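Bendden cell – laundry robot, left wrist
August 23, 2025
2 min read

Left gripper dropped off the bus again at cycle 416. Same fault as before the wheel service, so I stopped the run and went through the arm from the elbow down instead of just clearing it.

Connector block at the wrist had two screws backed off. Nipped them up, put a dab of threadlocker on each and marked the heads with paint pen. Cable along the top of the forearm was tight at full reach. Let out 6 mm of slack at the elbow clip and moved the tie back one slot. No chafe on the jacket.

Right arm checked while I was there. Cable loop fine, bracket bolts fine. Finger zero was out a hair, so I re-homed both grippers and saved the offsets under Tendent. Old values are in the December folder if anyone wants them.

Base rollers wiped over with a dry rag. Lint gets in around the hubs and we should do this more often than we do. Next full strip is due at 2000 cycles.

Restarted on the basket pick, both grippers showing green, speed held at 79 per cent until I trust the wrist.

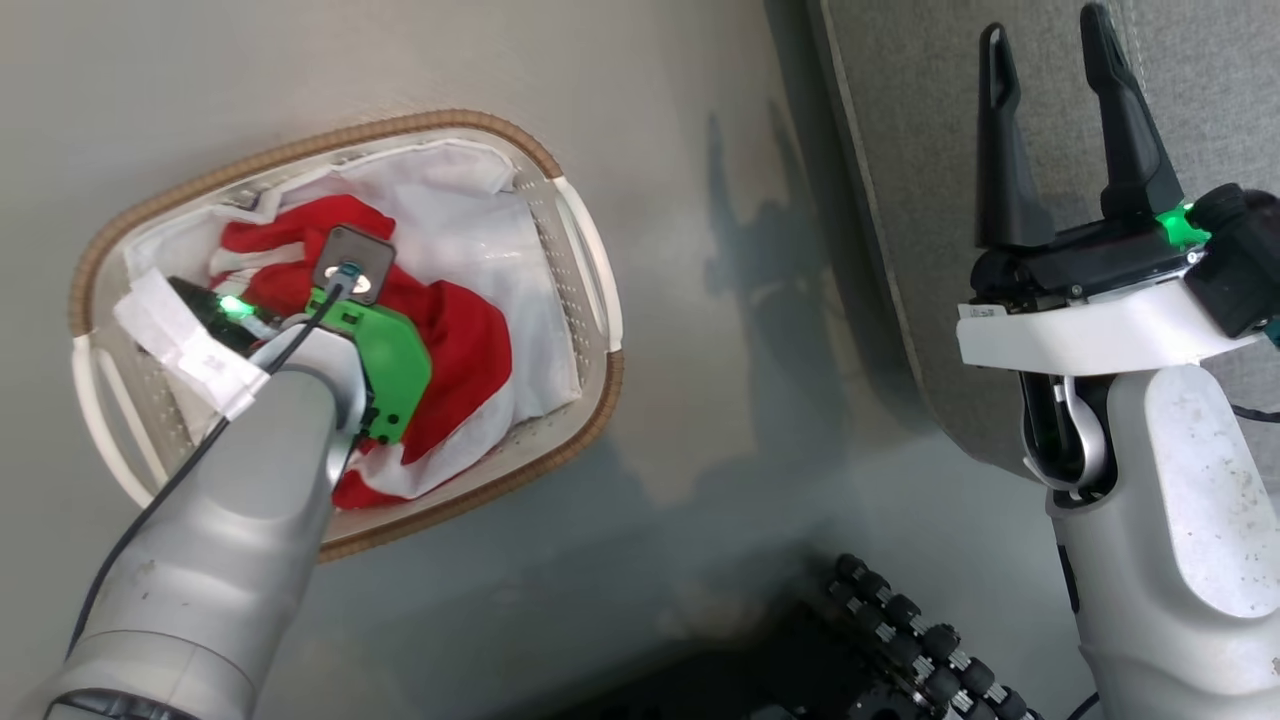
Treasa reckons the screws are only half of it and the elbow clip is the wrong size for that cable – she'd swap it for the wider Ostrowski one before anybody goes back to full speed. Fair enough. There are a couple in the second drawer, I'll fit one tomorrow morning.

To do: torque figure for the wrist block needs to go on the service sheet. Ask Booker for the colour chart for the paint pens, we've used yellow for two different things.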